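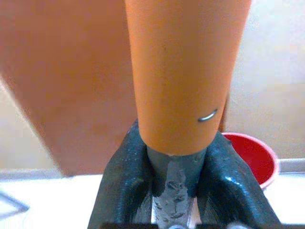 Grinska Lending Library of Things
Progress report to the Brorker Fund
Second reporting period, February 2020

Status

The lending service is open at both sites, Hjaltested and Sosedano. The catalog is online and the late-return problem described in our first report is smaller than it was. The delivery route to the outlying farms has not started. We are asking to move part of the budget for that route, and the details are near the end of this report.

Members borrowed items 3,130 times in the period. Hand tools and garden tools made up the largest share, followed by children's games and outdoor play equipment, then kitchen equipment. Camping gear is popular for a short season and sits on the shelf for the rest of the year. We expected that and have moved it to the upper racks at Sosedano, where it is out of the way.

Hjaltested

The Hjaltested branch is in the old post office on the main street. The lease was signed before the period began and the rent has not changed. The front counter was kept, and it works well for checking items in and out. The sorting room behind it is now the main store.

Heating was the main difficulty. The boiler was serviced twice and still could not keep the back room warm enough for staff to work there all day. The landlord has agreed to replace two radiators at his own cost. Until that is done we do the cleaning and checking of returned items in the front, after closing time. It slows down the turnaround on busy days, and some members have been told an item was out when it was in the building waiting to be checked.

We added shelving along the north wall, bought used from a shoe store that was closing. It cost less than the amount in the budget, and the difference went into storage bins and labels.

Opening hours were changed after the first two months. Very few people came in the early morning, so we now open later and stay open into the evening. Loans went up after the change, mostly from people stopping on their way home from work. A few retired members preferred the old hours and told us so. We have kept one early morning a week for them.

Sosedano

Sosedano opened late. The plan was to open in July, but the floor had to be leveled first and the contractor was tied up on another job. We used the time to catalog the donated stock, so the branch opened with nearly everything labeled.

This branch is smaller and has no separate store. Large items such as ladders, the carpet cleaner and the folding tables are kept in a locked shed behind the building. Members collect them from the side gate. The arrangement is fine in dry weather. In heavy rain the path to the gate floods, and we have asked the town for permission to put down gravel. The request is with the town office.

Sosedano has had stronger demand for sewing machines than we planned for. We started with two and there was a waiting list within weeks. We have since bought three more, for a total of 5, and the list is now short. All are the same basic model so that feet, bobbins and power cords can be swapped between them. One is kept back for the beginners' evening, where members learn to thread it and change a needle before taking a machine home.

Membership and fees

Membership is still free for anyone who lives in the Grinska district. At the end of the period we had over 700 members across the two sites. Members show proof of address when they join and sign the borrowing agreement. We shortened the agreement from four pages to one, and it takes much less time at the counter.

We charge a small late fee after a grace period. In the first report we said we were thinking of dropping the fee, as other lending services have done. We tried that at Hjaltested for two months. Returns became slower for the most wanted items, above all the pressure washer and the tile cutter, and people on the waiting list complained. The fee was put back for power tools and machines only. Everything else can be returned late without charge, though the member cannot borrow again until it is back.

Reminder messages made more difference than the fee did. The software now sends one the day before an item is due and another two days after. We had to write the second message twice. The first version sounded like a bill and several members were upset by it.

Repairs and losses

We withdrew 71 items in the period. Most were worn out and had been donated in poor condition to begin with. A smaller number were broken in use and could not be fixed at a fair price. A few were never returned. We have written to those members and closed their accounts.

Drill batteries are the main repair cost. Older donated drills often come with batteries that no longer hold a charge, and a new battery can cost nearly as much as a new drill. From now on we will accept cordless tools only if the battery passes a test at the counter. We have put up a notice that says this and have turned down several donations already, with thanks.

The electrical safety checks were done at both sites. Three lamps and a toaster failed and were recycled. The next round is booked.

Missing parts are a smaller but constant nuisance. Board games come back without dice, cake pans without bases, tents without pegs. Each item now has a card listing what should be in the bag, and staff check the bag against the card with the member standing there. It takes a minute or so. Members got used to it quickly.

Staff and training

The two part-time coordinator posts are filled, one at each site. Both coordinators took the first aid course and the tool safety course that were in the training budget. The Hjaltested coordinator also took a short course in small engine repair, paid for from our own funds, and now services the lawn mowers in the building. Before that they were sent out and could be gone for weeks.

We still have no cover for vacations. When one coordinator is away, the other site loses an afternoon of opening hours. We would like to fix this in the next period with a small number of paid relief hours.

Farm delivery route

The route was meant to take items out to the farms north of Hjaltested once every two weeks. We asked for quotes from van owners and received two, both well above the budget line. We also looked at buying a used van, but insurance and winter tires would use most of what was left.

A survey of the farm households showed less interest than we had assumed. Many already drive into town every week and said they would rather have a place to collect items outside opening hours. Several asked for heavier tools, such as a log splitter and a post driver, that would not fit safely in a small van anyway.

Budget change requested

We ask the Brorker Fund to agree to the following:

Move the vehicle line to a set of outdoor collection lockers at Hjaltested, to be placed at the side of the building under the existing roof.

Use what remains after the lockers for relief hours at both sites.

Leave the log splitter out for now. We need advice on insurance before lending one, and will come back to it in the next report.

The total grant would stay the same. Spending on all other lines is within the agreed amounts, apart from heating at Hjaltested, which is over and has been covered from our own reserve. The full spending table and copies of the locker quotes have been sent separately.

Next period

We plan to install the lockers if the change is approved, finish the gravel path at Sosedano once the town answers, and run a member survey at both sites. The children's stock also needs to be sorted by age - at present it is shelved by size of box - and the Sosedano coordinator will start on that first.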